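Gollero Market, Grullex Road store
Handheld scanner and self-scan area: May inspection
Checked by: Rocío Painemal
Store contact: Lambros Dimitriou

1. Charging wall, main entrance
Handsets seated in cradles: OK
Cradle contacts clean: OK
Comment: 136 handsets on the register, 134 in place at 7 a.m. The other 2 were signed out for repair.

2. Charging wall, power
Cables behind the panel and clipped: NOT OK
Comment: Clip missing at knee height on the left side. A child could reach the cable. Guido Bassi to fit a new clip before opening tomorrow.

3. Handset casings
No cracks, no sharp edges: NOT OK
Comment: 5 with cracked corners, tagged and pulled. The wrist straps are the older Kokkinos type and several are fraying. Order replacements.

4. Battery condition
No swelling, no heat on charge: OK
Comment: Batteries from the first Clitetti delivery are due for replacement this year even if they look fine.

5. Self-scan exit
Gate opens by hand with power off: OK
Route clear: NOT OK
Comment: Promotional stand was inside the yellow line. Moved while I was there. Please tell the display team.

6. Floor
Mats flat, no spills, no loose tape: OK
Comment: Tape at bay 19 is starting to lift. Not a trip hazard yet. Look again next time.

7. Cart handset holders
Holder tight on the handle: OK
Comment: Sample only. Ostap Fedoruk is checking the full set when the carts come in for wheel cleaning.

8. Staff check station
Scanner reads on first pass: OK
Surface clean and level: OK
Spill kit under counter: NOT OK
Comment: Kit was there but the absorbent pads had been used up. Restock.

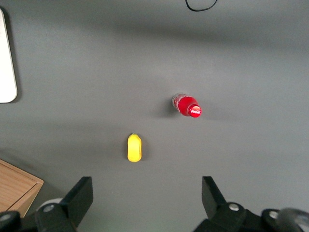 Rescans at the staff check station should be done with the item down on the surface and one hand free. Kyriaki Zacharopoulos asked for a note on round items. A small Coca-Cola bottle on its side, cap and all, can roll if the counter is bumped, so stand bottles up once they have been scanned and keep them back from the edge. Same for cans and jars. I will go over this at the morning briefing.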